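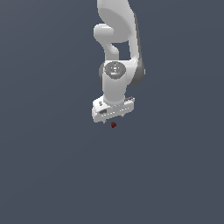 2 min read

I've had the Flallinent simulator on my work laptop since February, first on the free trial and now on a paid seat, and a couple of people have asked whether it's worth the money. My answer depends on what you want it for, so I'll go through what I've done with it.

Flallinent comes from Kunau, who used to sell only gripper parts. It gives you an arm, a two-fingered hand and a set of small jobs to try, and you write the control code yourself. The job I've spent most time on is the plain cube pick. You get a white arm reaching down, a small dark red cube and a grey background. The cube is tiny next to the arm, so a small mistake in the wrist angle matters a lot more than I expected when I started.

Setting up took me 90 minutes, most of it spent on a graphics driver. The installer doesn't check the driver version and the error you get is no help. Urmas Žukauskas, who I share an office with at Kukumcombe, had the same trouble and found the fix in the release notes, under a heading about sound. I've written to Kunau and they say it will be moved.

Once it runs, it runs well. I left a batch of 300 picks going over lunch and it was finished when I came back, with a log for every attempt. The logs are plain text files. I like that, as I can search them with the tools I already use. You can start each attempt from the same pose or let it vary, and the setting for how much it varies is a single number in the config file.

The default view is bare. There's no table or floor drawn, just the arm and the cube against dark blue-grey, and the small markings on the hand come out blurred at the low resolution I work in. For checking motion that suits me fine. If you want to train anything that works from camera images, you'll need to build your own surroundings, and the editor for that is slow. I gave up on it after two evenings and went back to the plain view.

Contact is the other weak spot. With the standard settings the fingers sometimes sink a little way into the cube before the grip registers. Halving the time step cured it for me, but then a batch takes twice as long.

I also tried Manole for a week to compare. Manole looks better and has far more objects to pick from, but it wants a network connection to start and I often work on the train. Its logs are in its own format as well.

The paid seat is £10 a month and covers 2 machines. Support is by email only – they answered me the next morning both times. I'm keeping it until the summer at least. Urmas has gone back to the free version, which has the same cube job but stops after a short batch.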